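The Dish Job

The woman who ran the agency called it teaching, and Jocelyn Bautista had been a teacher once, for two years, so she knew it wasn't that.

"You show it how," said the woman. "It learns from your hands."

"What does it learn?"

"How."

The pay was decent. The building was out past the rail yard in Trirnunton, and the name on the door was Hastex, in letters that peeled up at the corners. Inside there was a row of kitchens. Jocelyn hadn't expected that. Each had a counter and a sink and no ceiling to speak of, so that walking past them was like walking past the sets of a show that had been canceled.

Kevser Aksoy gave her the handles. There were two, joined to a pair of jointed metal arms bolted to a desk, and when Jocelyn moved one, something on the other side of the partition moved too. She could hear it. She put the handle down and the sound stopped.

"Don't fight it," Kevser said. "Most people fight it."

"What happens if I do?"

"You get tired."

The job was to put away dishes, or take them out, or shift them from one place to another, according to a line of text that came up on the screen. Move the bowl to the left. Put the cup in the sink. Take the cup out of the sink. When she had done it she pressed a pedal, and somebody came around the partition and put everything back, a little differently, and the line of text came up again.

Somebody was usually Jhair Arboleda, who was nineteen and believed in it. He believed the way her cousins believed in real estate.

"Every one you do is a demonstration," he told her over the partition. "It watches all of them and figures out what they have in common."

"What do they have in common?"

"You."

She thought that was a strange thing to say to a person at ten in the morning.

By March she was doing 60 a shift. The screen gave her what the hand saw, and she had learned to work inside it the way you learn to back up a truck. You had no sense of weight. You closed the grip until the thing in it stopped looking loose and then you closed it a bit more, and if it was plastic it bent, and if it was glass Jhair came around with the broom. The fingers came up from the bottom of the picture no matter where she went. She started seeing them at home, at the edge of the bathroom mirror, waiting for her to reach for the toothpaste. 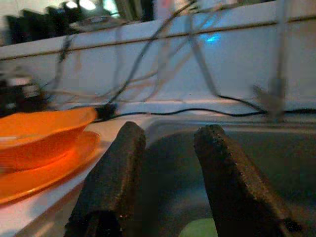 What bothered her was the mistakes. On her second week she had missed a cup, gone past it, come back, and nudged it with the side of the finger to get it square before she took hold. Nothing was said. A few days later she did the same thing again, on purpose this time, because it worked. After that it was just how she did cups.

Then they ran the test.

They did this every so often. Thaís Frota came down from upstairs with a tablet, and the handles were unplugged, and the arm was left to do it alone. Jocelyn was allowed to stand at the back. She had her lunch with her and didn't eat it.

The arm lowered itself over the counter. It went past the cup. It came back. It nudged the cup with the side of its finger, and the cup turned square, and the arm took hold.

"Look at that," Jhair said. "It's correcting."

"It isn't correcting anything," said Jocelyn. "It was lined up fine. It went past because I go past."

Thaís wrote something on the tablet.

"The cup was already square," Jocelyn said. "Put it down square again and watch. It'll do it again."

They put it down square again. It went past, came back, nudged. This time the nudge sent the cup off true and the fingers closed on air, and the arm carried the air with great care over to the sink and let go of it.

"Huh," Jhair said.

"Did it think it had the cup?" asked Jocelyn.

"It doesn't think anything about the cup," Thaís said. She was the only one of them who ever talked that way, and Jocelyn liked her for it. "It does what usually comes next."

Upstairs counted that run as a partial. Jocelyn found this out from the sheet taped up by the coffee machine, which said 96 percent in large type and, lower down, in type you had to bend for, explained that the figure included partials. She bent for it. She asked Kevser what a partial was and Kevser said it was when most of the steps were completed.

"Reaching over, closing, moving, opening," Jocelyn said. "So it did all the steps."

"Right."

"Without the cup."

"You should have seen it last year," said Kevser.

The visitors were from a company called Ertürk, which ran kitchens in hospitals or wanted to. They stood where Jocelyn had stood. She was at the desk behind the partition, told to keep still, with her hands in her lap. One of them, Ilgın Yazıcı, had a low, unhurried voice and asked the kind of questions Jocelyn would have asked.

"Who taught it?"

"It learned from expert demonstrations," Kevser said.

"Expert in what?"

Jocelyn waited to hear. There was a pause on the other side, and then the motors started up, and whatever Kevser said went under them.

She listened. She knew the sound well enough by now to follow it without the screen. Over the counter. Down. Past. Back. She felt her right hand move in her lap, a small push with the edge of the thumb, and a moment later came the click of the nudge.

Then the grip closing, and the long swing to the sink. She couldn't tell from the sound whether there was anything in it.

"And if the cup isn't there?" said Ilgın Yazıcı.

Jocelyn got her coat off the chair and sat back down with it across her knees. The line of text came up on the screen in front of her. Take the cup out of the sink.

20 comments · 96 shares

More short fiction
The Pakska Ferry
What the Tenant Left
A Room With the Radio On
Second Shift, North Gate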